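Folding by remote control: how many demos before training?
Posted Nov 6, 2018 by Tuvar

We're teaching a two-arm setup to flatten and fold a dark cloth on a white table. I have 135 demos so far and the policy still grabs at nothing. Do I need more, or better ones?
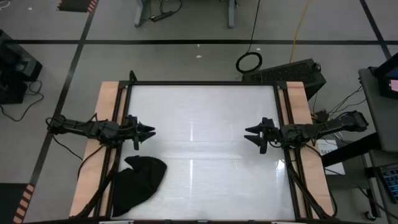
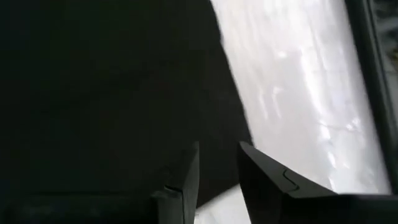
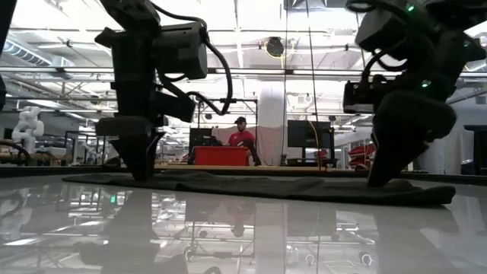 Lachlan Pringle
Better ones first. Watch your demos back and throw out any where you paused or regrasped – the policy copies hesitation too. I cut 18 that way and it helped. Then vary how the cloth starts out.

Nisbet
more. we needed almost 700

Jorkell
Keep the same operator for the first batch. Two people pull at different speeds.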